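How to Put Forward a Candidate for Director of Your Trade Association

So your business group needs a new director and you have somebody great in mind. Wonderful! Putting a name forward is one of the most useful things an ordinary member can do, and it takes far less paperwork than people fear. I've helped with a few of these at the Merkau Business Association, and I still get a kick out of it every time.

Start early. Our general meeting is in July, and I like to have everything moving by spring.
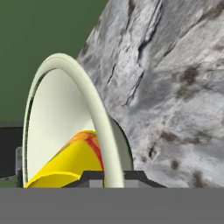
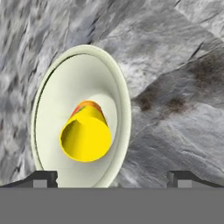 Apinya Paisan: Please tell people to read the bylaws first! We lost a perfectly good nomination because the second signature came from an associate member, and associates can't sign.

Apinya is so right, so let's make that step one.

1. Read the bylaws
Look for the section on officers or appointments. You want to know who may nominate, who may be nominated, and when the window closes. At Merkau a nomination needs 2 full members in good standing, and it has to reach the office 10 working days before the meeting. Yours may be quite different, so check the current version (ours was changed last year, and the old one is still floating around).

2. Talk to your candidate
Do this before you talk to anyone else! Ask about notice periods at their current job, any seats they hold on other boards, and whether they do business with the association. When we nominated Omprakash Sachdeva, he was supplying office furniture to us through Dhillon, and we put that in the very first paragraph. It went down well with the members.

3. Write the letter
One page is plenty. Give the full name, the exact title of the post, and a short work history with dates. Then add a paragraph on what this person would do in the job. Be specific here. "Will reopen the export training course" beats "has a passion for business" every single time.

4. Get it signed and delivered
Have both members sign the same copy, with membership numbers printed next to their names. Hand it in at the front desk and ask for a stamped receipt. I love a stamped receipt.

5. Let members know
Once the nomination is accepted, you can start spreading the word. We have 677 members and most of them read the newsletter over breakfast, so a short notice there works beautifully. A coffee morning is great too, especially if the candidate takes questions.

6. On the day
Bring a spare copy of the letter and the receipt. The candidate usually gets a few minutes to speak, followed by questions and a vote. If the assembly approves, the board still has to agree on a contract and a start date, so hold off on the congratulations cake until that's signed.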